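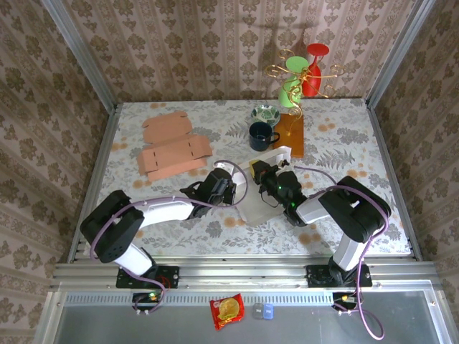

4. Mise en forme des boîtes pliantes

Le présent chapitre décrit le montage manuel des boîtes pliantes en carton Vedport, livrées à plat. Il s'applique au modèle blanc comme au modèle brun, dont le principe de pliage est identique. Les opérations de remplissage et d'étiquetage font l'objet des chapitres 5 et 6.

4.1 Préparation du plan de travail

1. Choisir une table stable, à surface plane. Une nappe convient, à condition qu'elle soit tendue et qu'elle ne forme aucun pli sous la boîte.
2. Dégager au centre de la table une zone suffisante pour ouvrir entièrement le carton.
3. Placer les cartons encore à plat à l'arrière gauche du plan de travail. Les personnes gauchères pourront inverser cette disposition.
4. Éloigner les tasses, verres et autres récipients de la zone de pliage.

ATTENTION : le carton absorbe rapidement les liquides. Une boîte tachée ou mouillée doit être écartée, même après séchage.

4.2 Contrôle du carton à plat

1. Retirer le lien qui maintient le lot. Ne pas employer de lame.
2. Vérifier que les lignes de pliage sont marquées sur toute leur longueur.
3. Vérifier que les fentes sont entièrement découpées. Les chutes restées en place se retirent par une légère pression du doigt, de la face intérieure vers la face extérieure.
4. Contrôler les pattes arrondies du panneau supérieur. Une patte déchirée ne tiendra pas dans sa fente.

Remarque : le numéro de lot est imprimé sur l'emballage du paquet et non sur les boîtes. Il convient de le conserver jusqu'à la fin du montage. Pour les paquets du lot 803, se reporter également à la fiche rectificative jointe à la livraison.

4.3 Marquage des plis

1. Poser le carton devant soi, face intérieure vers le haut.
2. Replier chaque rabat latéral vers l'intérieur, appuyer le long de la ligne de pliage, puis relâcher.
3. Procéder de même pour le panneau avant, puis pour le panneau arrière.
4. Terminer par les petits rabats d'angle, qui demandent davantage de précision.

Le pli doit être marqué du plat de la main. L'emploi d'une règle métallique ou du plioir Jirner est réservé aux cartons épais ; sur les formats courants, ces outils risquent de fendre la couche extérieure.

4.4 Montage du fond et des côtés

1. Relever les deux côtés et les maintenir à la verticale, une main de chaque côté de la boîte.
2. Ramener les rabats d'angle vers l'intérieur. Ils doivent se trouver contre la paroi et ne jamais dépasser au-dessus du bord.
3. Relever le panneau avant et le rabattre sur les rabats d'angle.
4. Engager les pattes dans les fentes du fond, en commençant par la gauche.
5. Faire pivoter la boîte et répéter les étapes 2 à 4 sur le côté opposé.

Il est admis d'incliner la boîte ou de la placer en diagonale pendant ces opérations afin d'atteindre plus facilement un angle. Elle sera remise à plat avant l'engagement des pattes.

ATTENTION : ne pas forcer sur un rabat qui résiste. Dans la plupart des cas, le rabat voisin a été plié trop tôt. Rouvrir l'angle, aplanir le carton et reprendre à l'étape 2.

4.5 Fermeture du couvercle

1. Replier les oreilles du couvercle vers l'intérieur.
2. Rabattre le couvercle sans le verrouiller et contrôler l'alignement des bords.
3. Glisser la languette avant entre le panneau et les rabats d'angle.

Une boîte destinée à être remplie immédiatement reste ouverte. Les boîtes montées en attente peuvent être fermées et empilées jusqu'à 17 unités, sur une surface sèche et à l'abri du soleil.

4.6 Anomalies courantes

Le fond se bombe : les pattes ne sont engagées que d'un côté. Reprendre le montage au point 4.4, étape 4.

Un angle reste relevé : la ligne de pliage du rabat n'a pas été suffisamment marquée. Déplier l'angle et reprendre le point 4.3, étape 4.

La boîte n'est pas d'équerre : la table présente un défaut de planéité ou la nappe a glissé. Tendre de nouveau la nappe, puis rectifier la boîte en exerçant une pression égale sur deux angles opposés.

Le couvercle ne ferme pas : vérifier le sens du carton. La face lisse doit se trouver à l'extérieur.

4.7 Réutilisation et rebut

Une boîte en bon état peut être remise à plat en effectuant les opérations du point 4.4 dans l'ordre inverse. Les cartons ainsi récupérés sont rangés séparément des cartons neufs, dans le casier Dinlow ou dans tout rangement équivalent. Les cartons déchirés sont déposés avec les papiers et cartons à recycler, après retrait des rubans adhésifs.

Version du chapitre : 29 juillet 2023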